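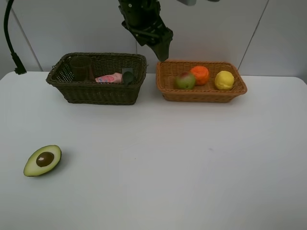 Figure 1. Two-basket sorting bench, gripper above the rear rim of the light brown basket.

Teaching by Demonstration, Handout 2
Gyu-bin Yang
Revised Jan 17, 2020

1. Purpose of the session

Students will record demonstrations of a sorting task by remote control and prepare the recordings for training. The task is to place loose goods into one of two baskets: fruit in the light basket, everything else in the dark one. Read section 4 before booking bench time.

2. Two ways of showing a task

Hand guiding. The demonstrator holds the arm and moves it through the task with the motors set to follow. Joint positions are logged directly. The method is quick to learn, but the demonstrator's hands and sleeves enter the camera view and will be present in every training picture. They will not be present when the robot works alone.

Remote control. The demonstrator moves a second, smaller arm (the leader), and the working arm (the follower) copies it. The camera view stays free of hands. The cost is a loss of touch: the operator does not feel contact and must judge it by eye. Beginners tend to press objects into the table, and their grasps are slower.

All coursework recordings use remote control. Hand guiding is used only in the first exercise.

3. What is recorded

Each episode holds the joint angles of the leader and follower, the gripper opening, and the camera pictures, all stamped from one clock. The leader angles are the actions; the follower angles are part of the state. Do not swap these. Under load the two differ, and the difference carries the only record of how hard the operator was pushing.

The Trovcombe logger writes one folder per episode. An episode is closed automatically after 300 seconds. Anything that reaches this limit should be discarded and recorded again.

4. Placing the objects

Start positions must vary between episodes. If the avocado half is always laid in the same corner, the trained policy will learn the corner. Vary the angle as well as the position, and keep the cut face up.
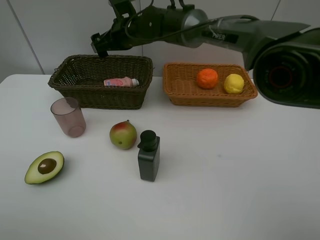

Figure 2. The same bench with cup, mango, pump bottle and avocado half out on the table.

Long objects are best grasped across the narrow side. The pump bottle should be approached so that the fingers clear the pump head. The cup is light and tapered and is easily tipped by a finger coming in too low; approach from directly above and close slowly.

Keep the baskets in their places for the whole of the first set. They may be exchanged in the second set, but the rule for each basket stays the same.

5. Quality of demonstrations

Pauses are the most common fault. A policy trained on long pauses will itself pause, sometimes without end. Plan the move before starting the recording. A missed grasp followed by a clean recovery should be kept and tagged "recovery". A dropped object that leaves the table ends the episode.

The August set contained 2546 episodes before checking. Use the checked copy only.

6. To hand in

a) Your episode folders, with tags.
b) A plot of leader and follower angles for one grasp, both on the same axes.
c) A short note on where the two curves part and why.

Further reading: course reader, chapter 2.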